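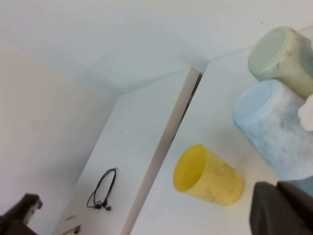 A yellow cup and two containers, one light blue and one pale green, on a white tabletop.

About Okden

Okden makes small utility programs for Windows computers. Our products clean up duplicate files, keep backup copies of folders, and show what is taking up space on a drive. We sell them directly from this website, and each one can be tried before you pay for it.

How the company started

Clémence Aubert wrote the first version of Mallet while she was doing computer support for small offices. She kept running into the same problem: shared drives full of copied folders, with no quick way to tell which copy was the current one. Mallet compared the folders and listed the differences. She gave it to her clients, a few of them passed it along, and requests for changes started coming in by email.

Marcelle Masson joined to handle those requests and ended up rewriting most of the scanning code. The two of them registered Okden that December. Clémence still runs the company and Marcelle is in charge of development.

Our programs

Mallet finds duplicate files and folders. It compares contents as well as names, so a photo that has been renamed will still show up as a match. Files you remove go to the Recycle Bin unless you change that in the settings. The current release is version 4.

Ivuvell copies the folders you choose to a second drive or a network location. You can run it by hand or on a schedule. Backups are stored as ordinary files, and you can open them in File Explorer on a computer that does not have Ivuvell installed.

Pluvano is a disk space viewer. It lists folders by size and lets you save the results as a text file or spreadsheet. Pluvano is free for home use. Businesses need a license.

Trials and licenses

Mallet and Ivuvell run with all features turned on for 14 days. After that you can buy a license or uninstall the program. A license covers one computer and does not expire. Updates within the same major version are included – moving to a new major version is a paid upgrade at a reduced price.

Our installers contain our own software and nothing else. We do not add toolbars or change your browser's home page.

Who uses our software

Most of our customers are home users and offices with one or two people looking after the computers. We also have more than 800 business customers on site licenses, which start at 50 computers. Schools and libraries can write to us for separate pricing.

Support

Support is by email, in English or French. Please include the version number from the Help menu and, if you can, the log file. Questions about lost license keys are faster to answer if you write from the address you used to order.

Page last updated 28 August 2018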